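Section 7. Open Day and Visitor Demonstrations

7.1 Purpose of this section

This section sets out how the Pemix tabletop cell is to be prepared, presented and closed down when visitors are in the room. It applies to open days, school visits and demonstrations to partner organisations at the Dadberg site. It does not replace Section 3 (Installation) or Section 5 (Routine Operation), and a presenter who has not completed the training described in Section 2 must not run the cell in front of visitors.

Revision of September 25, 2024. This text replaces the sheet issued in May, copies of which should be removed from the demonstration room.

7.2 Before the day

1. Confirm the booking with the site office. Each demonstration group is limited to 20 visitors. Larger parties must be divided, and the second group waits in the corridor until the first has left the room.

2. Check that the visitor line on the floor is complete and has not lifted at the corners. Replace any damaged length.

3. Open the Zurari control software and load the demonstration profile. The profile number is 362. Do not use a development profile, even where the movements appear to be the same. Speed and reach limits are set separately in each profile.

4. Run the full check sequence with no visitors present. A result of "ready" must be shown on the console before the room is opened.

5. Print the visitor card and place copies at the door.

Note: The demonstration profile is locked. If it will not load, enter service code 3737 at the console and restart. If it fails a second time, cancel the demonstration and inform the site office.

7.3 Setting out the work area

1. Place the maple board flat on the pegboard table and secure it at the near edge with the two fasteners supplied. Tighten by hand only.

2. Wipe the board with a dry cloth. Cleaning sprays leave a film on the wood which alters how easily the blocks slide.

3. Set the blocks out in two groups, with the blue and green blocks towards the left of the board and the red and yellow blocks towards the right. Leave the middle of the board clear.

4. Check that the square marker is lying flat on the table beyond the far right corner of the board and that nothing covers it. The marker must not be moved once the check sequence has been run. If it is disturbed, repeat step 4 of 7.2.

5. Bring the arm to the start position using the console. Do not guide it by hand.

Caution: Keep hands clear of the board whenever the console shows the arm as live. The rod moves close to the wood and can trap a finger against a block.

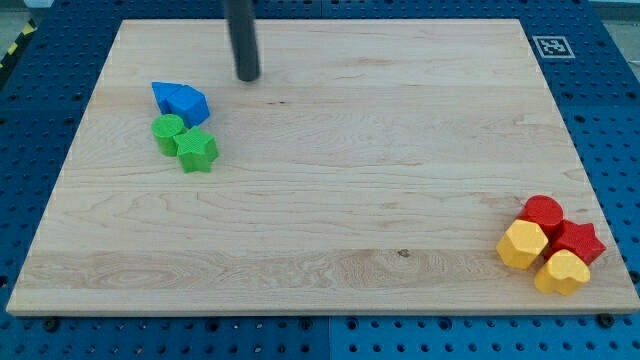

One presenter from Valtonen has asked that the two groups be placed nearer to each other, remarking that visitors at the back lose interest while the rod crosses the board and that a shorter distance would allow more tasks in each session. The request has been considered. The present layout is retained for all public sessions, as the longer movement gives visitors time to hear the instruction and follow the response. Presenters working with a technical audience may use the closer layout described in Appendix C.

7.4 Giving the demonstration

1. Admit the group and ask visitors to stand behind the line. Wait until everyone is in place before speaking.

2. Introduce the cell in plain terms. Visitors should understand that the arm pushes the blocks across the board and does not lift them. Many will expect to see a gripper, and the point is best made at the start.

3. State the first task aloud, then enter it at the console. The recommended first task is "push the green star away from the green cylinder". It is short and can be followed by younger visitors.

4. Press Start. Remain at the console with one hand free for the stop button for as long as the arm is live.

5. When the arm has returned to its start position, invite a visitor to propose the next task. Accept only tasks that name a block and a place on the board. Suitable wording is printed on the visitor card:

Push the red star to the middle of the board.
Move the yellow heart towards the yellow hexagon.
Bring the blue triangle to the red cylinder.

6. Repeat as time allows. Allow five minutes at the end for questions.

Note: The arm may stop short of a block, push it at an angle or make a second attempt. These are part of normal working and the presenter should let the attempt run its course. Do not press Stop unless a block is about to leave the board or a person has crossed the line.

Note: The Zurari software keeps a record of each task entered. The store holds 768 entries, after which the oldest are written over. Presenters who wish to keep the record of a session should export it on the same day.

7.5 If a block leaves the board

1. Press Stop and wait for the console to show the arm as safe.

2. Ask visitors to stay behind the line. They must not pick up the block, even where it has rolled to their side.

3. Return the block to its group by hand, upright, and at least a finger's width from the edge of the board.

4. Announce that the arm is about to move, then press Resume.

A block that is chipped or has a rough lower face should be withdrawn and replaced from the spares box. Spare blocks are ordered from Dadberg stores by shape and colour. The hexagon is supplied in yellow only.

7.6 Questions from visitors

Presenters should answer from their own knowledge of the cell and refer other matters to the site office. Questions on cost, on future products and on the work of partner organisations are not to be answered in the demonstration room. Where a visitor asks whether the arm "understands" what it is told, the agreed reply is that the software matches the words of the task to the blocks it can find on the board, and then plans a series of pushes.

Visitors may take photographs from behind the line. Flash must be switched off - a bright flash can cause the software to lose the marker and halt the arm.

7.7 Closing down

1. Thank the group and see all visitors out before leaving the console.

2. Send the arm to its rest position and switch the console to standby.

3. Return the blocks to their tray and check the set against the list inside the lid.

4. Leave the board fastened to the table if a further session is booked for the same day. Otherwise release both fasteners and store the board flat, away from radiators.

5. Complete the session sheet, recording the start and finish times, the number of visitors and any use of the stop button. Sheets are kept in the folder beside the console.

Caution: Do not leave the cell in standby overnight. Switch off at the wall and hang the key in the site office.

For faults during a session, see Section 9. For replacement of the marker, see Section 4.6.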